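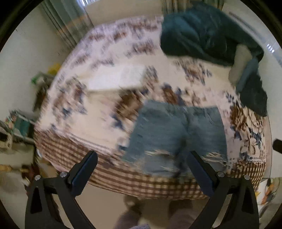

Denim shorts laid out on a floral bedspread, with a dark teal puffy garment bunched up above them.

Calling all folders, sorters and putter-awayers: come and spend a morning with our laundry

Trenow Home Helpers is looking for people to take part in our next round of Folding Mornings, and we would dearly love to hear from you, whether you are a person who irons pillowcases or a person who has been living out of the dryer since spring. Both kinds are welcome, and we have had plenty of each!

For those who haven't come across us before, we are a small outfit in Claltdale that goes into people's homes and helps them get on top of the everyday things: the clothes, the bedding, the shelf in the bedroom that started out as a bookshelf and now holds everything except books. Most of our clients are older folks coming home after a hospital stay, new parents, or people who have moved in with family and are trying to fit two households' worth of clothes into one closet. We've been doing it long enough to have opinions about fitted sheets, and we are now putting together a plain little handbook on clothes care that our helpers can carry with them. That is where you come in.

What we're asking you to do

We want to learn how different people handle the same basket of clothes. When you arrive you'll be shown to a bedroom with a made bed and a pile of ordinary things to deal with — shorts, T-shirts, a puffy jacket or two, towels, socks, a sweater that really ought to lie flat. You fold, hang, roll or stack them any way you like, using the bed as your table, and then put them away in the drawers and closet provided. Afterward you sit down with one of us over coffee and talk through what you did and why. There's no right way to do it. If you fold your jeans in thirds because your grandmother did, we want to hear about your grandmother.

Some people go straight for the big things and leave the socks to the very end. Some lay every piece out flat on the bedspread before they fold a single one. Shayne McAlister, who took part in July and has since joined us two days a week, puts denim at the bottom of every stack and won't be argued out of it. We've learned a good deal from just watching, and puffy jackets have turned out to be the great dividing line. Half of you hang them, half of you squash them onto a shelf, and there was one memorable gentleman who rolled his up and tucked it into its own hood.

Each session lasts one morning, including the coffee. You only need to come once, though if you enjoy yourself and would like to do a second morning with bedding and table linens, please say so on your form and we'll try to fit you in.

Who can take part

Anyone 18 or over who does at least some of the laundry where they live. You don't need any experience beyond that. We had 54 people in our first round, and we are hoping for 79 this time, so please do pass this along to your sister, your neighbor, the fellow who runs the laundromat on your corner. We're especially short of:

People who share a small bedroom with somebody else
People who fold with one hand, or sitting down, or with limited reach
Parents with children under five
Anyone who has ever worked in a hotel, a hospital laundry or a clothing store

You should be comfortable standing or sitting by a bed for a while and handling light items. The bedrooms are on the ground floor. Chairs are provided, and you can take a break whenever you please. If the height of the bed is a worry, tell us ahead of time and Corey will set you up at a table.

We use a mild, unscented detergent on everything, but if you have sensitive skin or an allergy, please mention it when you write. You're also very welcome to bring a small bag of your own clean clothes to fold. People tend to be quicker and more relaxed with their own things, and you'll go home with them done.

What you'll get

Every participant receives $100 for the morning, paid by check before you leave. There is coffee, tea and whatever Ornella has baked (in July it was an almond cake, and it didn't last). You will also get a copy of the handbook when it's printed, with your name in the back if you'd like it there. We're printing 400 copies and expect most of them to go straight out with our helpers, so yours will be in good company.

If you drive, there's parking behind the building on Donnelly Street. If you come by bus, get off at the Ciswood stop and walk back toward the pharmacy. We're the door with the green mat.

A word about your privacy

Our notes are kept by first name only unless you tell us otherwise. We'll write down how you sorted things, what order you did them in, and anything you care to tell us over coffee. With your permission we may use a picture of the clothes in the handbook. You can change your mind at any point, during the session or afterward, and you'll still be paid.

And one more opening, for the right person

Alongside the Folding Mornings we're hiring a part-time session host. You would get the rooms ready, make the bed fresh between visitors, mix up the clothes again so that the next person starts with a proper jumble, and keep people company while they work. The hours are mornings only, Tuesday through Friday. We're looking for somebody patient and friendly who can watch another person fold a towel "wrong" without reaching over to help. That last part is harder than it sounds, and I say so as someone who has failed at it more than once. Experience in home care or housekeeping is nice to have, but we'll happily train you.

How to get in touch

To take part, pick up a form at our front desk or ask us to mail you one. Tell us your name, the best way to reach you, which mornings suit you, and a line or two about how laundry gets done at your place. To apply for the host position, send us a letter and the names of two people who know you well. Please address forms to Mereana Nepia and job letters to Angus Lockyer, both at the Donnelly Street office.

Forms and letters should reach us by 6/8/19. The desk is open until noon that day if you'd like to drop yours off in person and have a look at the rooms while you're here.

Mereana Nepia
Trenow Home Helpers, Claltdale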